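Speaker notes: Table coverings and drinkware in shared workrooms
Slot 2, Trandau site

Slide 1. Scope. Loose fabric covers on work tables, and straight-sided mugs placed on them. Fitted covers are out of scope; refer questions to the Uder handout.

Slide 2. Terms. "Drop" is the length of cloth hanging past the table edge. "Crease" is a fold that stays in the fabric when it is laid flat. Read both definitions aloud.

Slide 3. Cloth weight. The Jatar cloth is 437 grams as supplied. Lighter cloths move when a mug is dragged. Ask the room to lift mugs, not slide them.

Slide 4. Table height is 73 cm at Hyun. Keep the drop under 46 cm so it clears the chair feet. Pause for questions on trimming.

Slide 5. Laying out. Smooth from the center toward the corners. Long shallow creases are acceptable. Raised folds under a mug base are not. Point to the mug, then to the creases on its right.

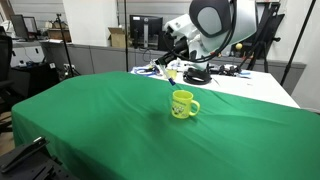 Trandau, Sat 17 February

Slide 6. Yellow-green on green. The mug is bright enough to find quickly against the cloth. Handle points right. The corner of the cloth is rounded and hangs clear of the tabletop. Mention that the white table behind has no green cover, and compare glare if the room lights allow.

Slide 7. Washing. Cold cycle, line dry, store rolled. Hand out the Uder sheet before the break.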